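The Last Bus to Stekbridge

By the time Esther Bakilana found her other glove, the bus had already gone around the corner by the post office, and there was nothing to do but walk back up the hill to Ruba Haddad's kitchen and admit it.

"Well, good," said Ruba, who had never wanted her to leave in the first place. "Now you can help me with the letter."

The letter was from Ruba's brother Munther, who had left Budcombe 23 years ago after an argument over their father's pear trees, and who wrote every March without fail and never once mentioned pears. This year he had. It was right there on the second page, squeezed in between his knee and the price of heating oil – did the old tree by the wall still bear?
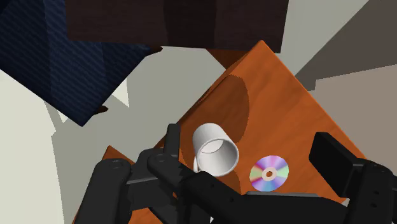

"It bears like a fool," said Ruba. "I gave away 80 jars last fall and people started crossing the street when they saw me coming."

"So write that," said Esther.

Ruba took up the pen, put it down, got up to see to the stove, and came back. She wrote Dear Munther and looked at it for a good long while, and Esther, who had known her since they were both 15 and sharing one decent coat between them, kept quiet and went on buttering bread.

"Should I say he could come and see it?"

"Do you want him to?"

Outside it had started to rain on the hill, and somebody's dog was complaining. Ruba pulled the page closer and wrote that there was a bus from Stekbridge on Saturday, and that it was usually late.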